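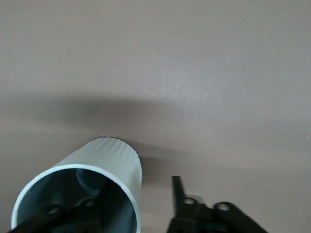
Slide 1. Wrist camera view, metal cylinder at lower left, gripper partly open.

Home | Course | Teams | Talks | Notes | Contact
Posted in April by the Clano team, student project track

Speaker notes, final review talk. Slot starts 2:40 p.m. Keep the title slide up until the room settles.

Opening. State the project in one sentence: two-arm handling of cups and mugs, trained from teleoperated demonstrations, one semester, course name Vastance. Clano is our team name and also the name of the repo. Say that once and move on.

Slide 1, point to make. The wrist view is the input the policy depends on most. At close range the object fills the lower left of the picture and both fingers sit along the bottom. The left finger lies across the mouth of the cylinder, the right one stands clear of it. What the policy has to get from a view like this is the offset between finger and rim. It does not get depth directly. The rim edge is bright and easy to find; the shadow behind the cylinder is soft and wide, and our first segmentation baseline kept merging the two. Mention the baseline, don't defend it.

Slide 2. Data. 118 demonstrations kept after review. Total of 1,365 grasp attempts labeled across all sessions, including the discarded ones. Labels are: approach, contact, lift, place, abort. If asked about label agreement, go to backup slide B.

Review rule for keeping a demonstration: both arms start from the home pose, no operator pause longer than the limit in the handout, object ends upright. Demonstrations with a regrasp were kept if the regrasp was clean. This was argued over in the team and the written report has both positions.

Slide 3. Fixed camera. Pause here, the audience needs time to read the layout.

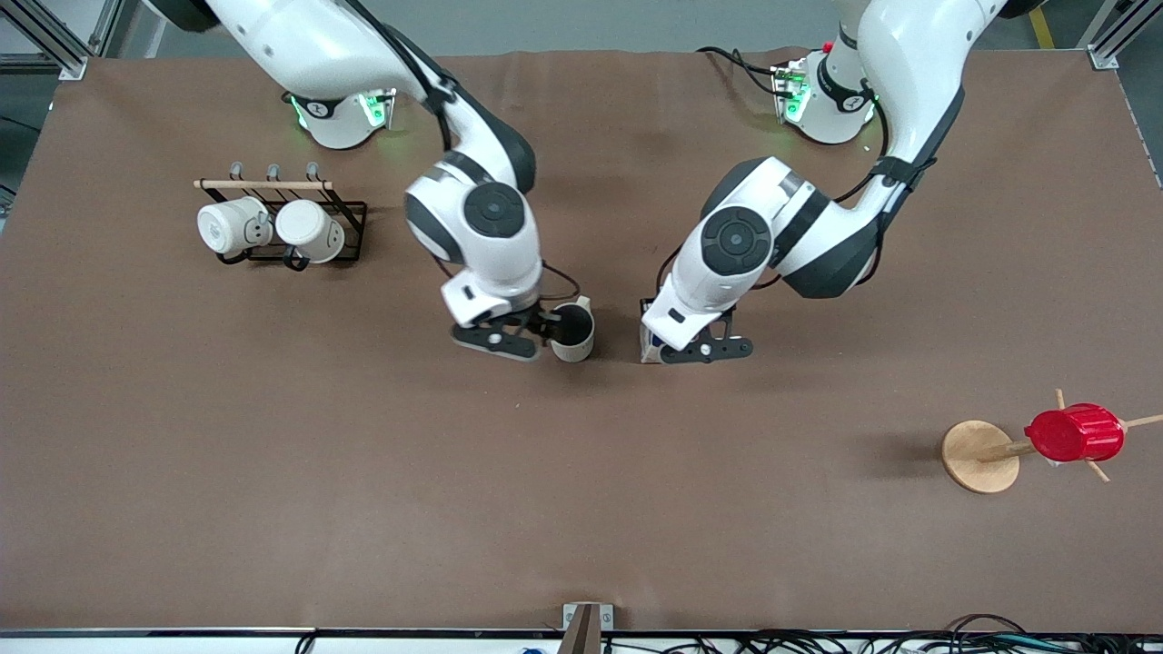
Slide 3. Fixed camera, both grippers at the center of the table, racks on either side.

Left and right in this talk are the robot's, so the right arm is on the left of the slide. Say this before anything else. At the midterm review it was left out and the first question used up most of the Q&A.

The right arm has the cream mug, the left arm has the small white object next to it. The gap between the grippers is narrow, and this is the hard part of the workspace. Either arm alone has plenty of room. With both wrists in the middle, the planner has few collision-free approaches left and the wrist housings become the limit before the fingers do.

Racks. Wire rack on one side, wooden mug tree on the other. Different hanging geometry, which is why the two are scored separately. On the tree the pegs point in several directions, so a mug pose that works for one peg does not carry over to the next. The policy has no peg index as input. It should have.

Slide 4. Software. Control loop and logging are from Lindqvist, the lab's shared package. Our additions are the two-arm interlock and the label tool. The interlock is simple: a shared volume over the table center, and the second arm to request it waits unless the task is flagged as joint. Joint tasks bypass the wait and run at reduced speed. Do not show code.

Slide 5. Camera timing. Wrist and fixed streams are stamped on separate clocks and aligned afterward. For the first half of the semester the alignment was off by 2 frames. Affected sessions were realigned, not recollected. Expect a question. Answer: the fix was checked against finger closure, visible in both streams.

Slide 6. Failures, in the order we list them in the report:
- finger lands on the rim and tips the object
- wrist cable drags during large rotations – partly fixed by rerouting
- second arm waits for the center and never gets it (interlock bug, closed)
- handle faces away from the gripper at the start

Slide 7. Next. Entry for the Otirico student challenge, two-arm category. Remaining work is the peg input, a second pass over the abort labels, and a cable guide for the wrist. The guide is drawn but not printed.

Backup A: interlock state diagram.
Backup B: label agreement table.
Backup C: session log format.

If short on time, drop slide 5 and go from 4 to 6. Leave slide 3 up during questions.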